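Single-serve packets and the wrong denominator
Last updated: Dec 28, 2019

The unit price on a supermarket shelf label is a ratio of cost to mass. It is a useful figure, and it has trained a generation of shoppers to treat the small packet as the expensive mistake. On mass alone the shoppers are right. A box of individually wrapped snacks costs more per 100 grams than the same food in one large bag, and the gap is not small. My argument is that mass purchased is a poor denominator for food served in shared kitchens, and that policies built on it, including the one now proposed for our building at Flurnanden, will save less than their authors expect.

The proposal is simple. From January, the shared kitchens on all four floors would stop stocking single-serve snacks and tea in individual sachets. Bulk containers with scoops would replace them. The supporting paper compares shelf prices and puts the annual saving at $1162. It then adds a paragraph on packaging waste, which I will come to.

The shelf price comparison assumes that every gram bought is a gram eaten. In a household this is close enough. In a kitchen used by people who do not know each other's habits, it fails in predictable ways. An open bag of dried fruit takes up moisture from the air. Crackers soften within days of the seal being broken. Nuts go rancid slowly, and the person who notices is seldom the person who refills the jar, so new stock is tipped on top of old. The container is then emptied into the bin as a whole.

Purificación Carretero kept a log of this at the Vumness office over 36 working days, weighing what went into the bulk containers and what was thrown out of them. Her method was plain: a kitchen scale, a notebook and a rule that anything left past its date was counted as loss. Six containers were tracked. The loss in the sealed single-serve stock over the same period was limited to packets that had been opened and abandoned. The loss in the bulk stock came mostly from whole containers discarded at once, and it was large enough to reverse the price advantage for two of the six products.

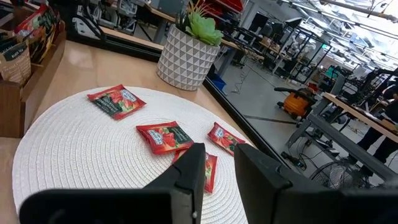
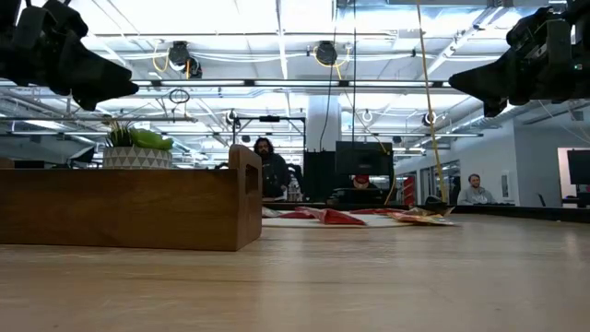
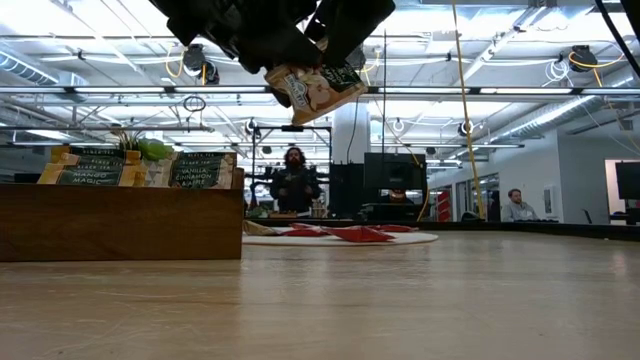
Strawberry snack packets on a woven placemat, and two views of a light wooden table with a wooden tray.

Portion size is the second omission. A scoop has no natural stopping point. The Vumness log did not measure individual servings, and I would not claim more for it than it shows, but bulk stock was drawn down faster than packet stock in every week recorded. A budget that pays less per gram and supplies more grams may finish level or behind.

Labelling is the third. A sealed packet carries its ingredient list, its allergen statement and its date to the person eating it. A jar carries whatever somebody wrote on the lid. Shared scoops move between jars, and a person with a nut allergy has no way to verify that they have not. The proposal deals with this in one line, stating that each container will be labelled. It does not say who updates the label when the supplier changes, as ours did twice this year when Tkachenko ran short and Flenberg filled the order.

The waste paragraph is the strongest part of the paper, and I accept most of it. Laminated film is difficult to recycle and our council does not take it at the kerb. But the relevant comparison is film discarded against film plus food discarded, and the embodied water and energy in the food is usually the greater share. Reducing one by increasing the other needs to be shown on a balance sheet — the paper does not attempt one.

Some products suit bulk supply. Loose tea keeps well in a closed tin, as does sugar, and neither presents much of an allergen problem. Coffee is already bought this way. Dried fruit, crackers and anything containing nuts should stay sealed until there is a local figure for loss. The Vumness method costs a notebook and a few minutes a day, and could be run on one floor before the other three are changed.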